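Two Cats and a Long Drive

I never meant to become a cat person, but then my neighbour's tabby had her litter in my shed and, well, here I am with two of them! We moved to Bragança in July, 535 miles door to door, and both cats sang the entire way (one of them in a key I hadn't met before). The Sellus carrier held up fine. The Fusix one lost its latch at a petrol station and I drove the rest with a bungee cord round it.

They're settled now, mostly on top of the boiler. The vet in Peris wants to see them again before winter, so I've started leaving the carriers open in the hall with a blanket inside.

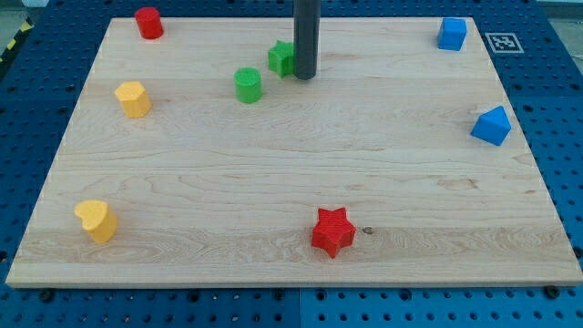
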